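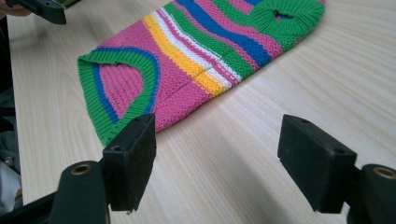
Temgate Knitters and Makers
Minutes of the March meeting, held in the upstairs room at Norbridge Library, Tuesday, 7pm

Chair: Gayan Talukder
Apologies were received from two members. The minutes of the last meeting were agreed with one correction: the spring sale table costs £5, not £3.

1. Matters arising
The cupboard key has been copied. The second copy is with the library desk and must be signed for.

2. Dog jumpers
The meeting looked at the striped jumper in pink, yellow, white, green and royal blue, with the green ribbed collar. Members liked the colours and thought stripes were a good way of using up part balls. There was some discussion about whether the blue band should be narrower on the smallest size. It was left to the knitter.

The green ribbing at the wide end was also discussed. Two members find their own edges curl if they cast off too tightly. Gayan suggested going up a needle size for the cast-off row only. This will be added to the pattern sheet.

It was agreed that all jumpers for the rescue kennels should have a ribbed collar, as plain edges have stretched in the past. No buttons, beads or pompoms. The kennels have asked again for small and medium. They have enough large ones to last until next winter.

Action: Gayan to retype the pattern sheet and bring copies to the next meeting.

3. Yarn
Cotico have offered a discount on orders over 800 grams. Green is nearly finished, and it is the colour most people want for collars and edging. Agreed to order green and royal blue now and leave pink until the bags under the stairs have been sorted. A member asked if wool could be used. The kennels wash everything hot, so it was agreed to stay with acrylic for the jumpers. Wool may still be used for blankets going elsewhere.

4. Money
Balance at the bank is £269. The room hire for the quarter has been paid. The tea tin will be counted at the next meeting.

5. Jibrin Fair
We have been offered a table in the main hall, next to the plant stall. Jumpers will be laid out flat by size, with a label pinned inside the neck. Last year they were hung from a line and people had trouble seeing the sizes. Prices to stay as they were. Helpers are needed from 9am to set up, and someone with a car to bring the boxes. Names on the sheet by the door, please.

6. Any other business
A pair of 4mm circular needles was left behind last month and is in the cupboard.
It was asked whether meetings could start at 6.30pm in the summer. The library will be asked.
Please return pattern books. The one on cable stitches has been out for a long time.

The meeting closed at 8.25pm. Next meeting in the same room, same time.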